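Home Older Newer Archive Guestbook

Friday, late

I meant to be in bed by nine and it's well past that, but the kettle is on and I want to get the day down before it slips away. The last stretch of the family recipe book is finally moving again. I've been at this since the winter, typing up Grandma's cards one after another, and for most of April I couldn't face the box at all. Then this morning I made toast, sat down with the card for plum dumplings, and didn't get up until lunch!

Her handwriting gets smaller as she runs out of room, so the beginning of every recipe is grand and roomy and the end is a sort of whisper up the side. The dumpling card finishes with "butter, you know how much," and I don't, and I never did. I called Oliwia, who thinks it must be half a stick, browned, with the crumbs thrown in while it's still foaming. I wrote that down with a little question mark beside it and we talked for another hour, mostly about her garden and whether the rhubarb needs dividing (she says yes, I say leave the poor thing alone).

After lunch I did the soups. There are 3 cards for the same beet soup, all different, and all of them say "the right one" at the top. I have decided to print every one of them and let the cousins fight it out. I also found a grocery list tucked in behind the pickles, with the price of lard on it, and a pressed clover that I put straight back where it was.

Villads wants the whole book at 100 pages and no more, on account of the binding, and I keep telling him the cakes alone could fill that. He is patient with me. He did the sums for the printer twice and brought over a loaf of rye while he was at it – still a bit heavy in the middle, but lovely with the good butter and a lot of salt. We ate far too much of it standing up at the counter, talking about what the cover should look like. I'd like plain dark green. He'd like a drawing of her stove, and I have a feeling he'll get his way.
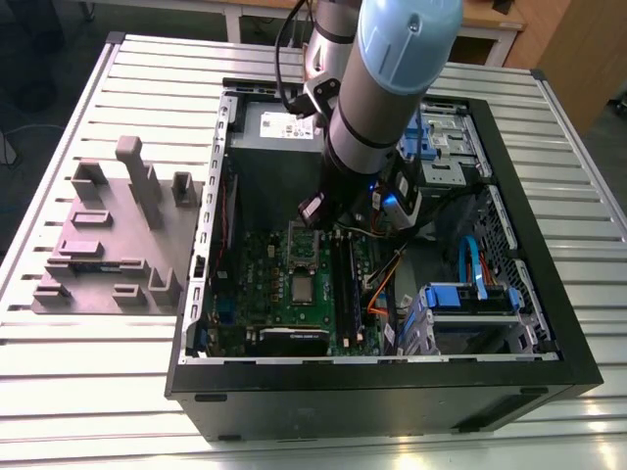

Roksolana wrote back this evening to say that I shouldn't tidy up the wording, not even the spelling, and that if a card says "bake till it smells done" then the book should say so too. She would sooner have one burned cake than a recipe that sounds like it came off a flour bag. I read her note over a couple of times and then went and put back four or five sentences I'd smoothed out this morning, and they did look happier that way.

Tomorrow the dumplings, with half a stick of butter, and I'll call Oliwia again when they're out of the pot.

Filed under: kitchen table, family, the recipe book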